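Jutham library to close on Fridays from January

Jutham's town library will shut its doors on Fridays from January and lose two of its evening openings, under changes agreed this week to cut the cost of running the building.

The library in Ustis Road now opens six days a week. Under the new hours it will open at 9.30am and close at 5pm, with one late evening until 7pm. Saturday hours stay as they are. The Friday baby rhyme session moves to the day before and will start at 10am, half an hour earlier than now.

The town council said heating and lighting bills for the building had risen faster than the money set aside for them. It expects the shorter week to cover most of the gap. No jobs will go, although staff who work on Fridays will be offered different shifts.

More than 600 people replied to a survey on the plan, which was handed out at the desk and put on the council's website. Most of those who answered wanted the building kept open on Fridays, even if that meant closing earlier on other days. The loss of the evening openings drew fewer complaints.
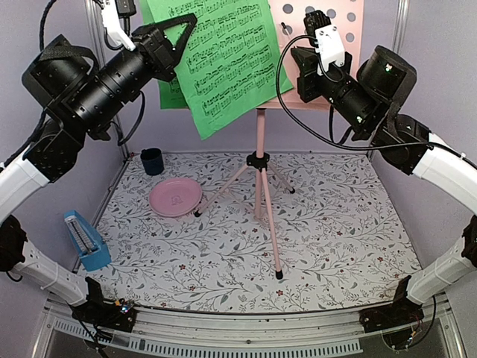 One reader, writing to this site after the hours were published, said Friday was the only day she could get into town by bus and still have time to change her books before the last one home. She asked why the council had not picked a quieter day.

The council said Friday had the lowest number of loans of any weekday over the past year. It accepted that loans did not show how many people came in to use the computers, read the papers or sit and work.

Anyone who cannot reach the library on the remaining days can ask for the home delivery service, which brings books every 20 days. Forms are at the desk. The council is also talking to Dralow, the bus operator, about whether the afternoon service from the villages could run later on other days. 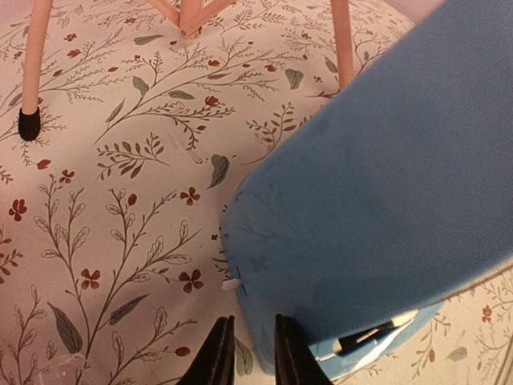 The book return box by the side entrance will be emptied on Fridays as normal, and nothing will fall due on a day when the library is shut. Reservations that would have been ready on a Friday will be held from the Saturday morning.

Groups that hire the upstairs room on Fridays can keep their bookings until the end of the month before the change. After that they will be offered the same room on another day at the same price, or a place at the Van Hecke Hall across the car park. The local history group and the chess club have both taken up the offer of the hall.

The new hours will run for a year and then be looked at again. Councillors said they would want to see figures for visits as well as loans before deciding whether to keep them.
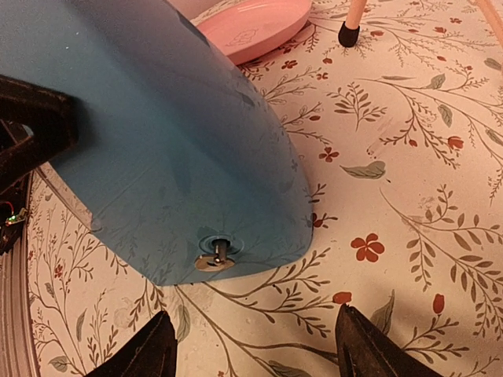
What to do with books on loan

Books already out with a Friday return date in January will be moved to the following Monday. Borrowers do not need to do anything, and the new date will show on their account.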